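About Skadevano

Skadevano writes planning and control software for single-arm manipulators. Our main product, Trullow, is a motion planner that takes a task description and a current estimate of object poses and returns a timed joint trajectory. Hesetti, the tooling around it, handles replay, logging and regression runs.

Every change to the planner is tested in simulation before it reaches hardware. The kitchen set has 29 layouts, and each one mixes thin, flat items such as spoons with tall ones such as bottles, so that grasp selection and clearance checks are exercised in the same run.
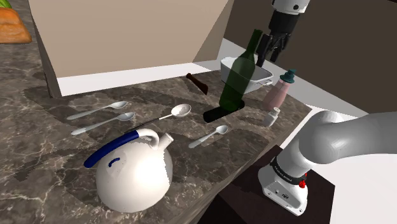

Jessie Baird would put the logs ahead of the planner: a failed plan is cheap if you can replay it from the same seed and see which constraint rejected it. Hesetti was built on that view — it stores the seed, the scene state and the solver output for each attempt.

We are a team of 16, with 3 engineers assigned full time to perception. The interface between pose estimation and planning was rewritten in April and now carries uncertainty per object. Integration questions go to the Trullow support desk.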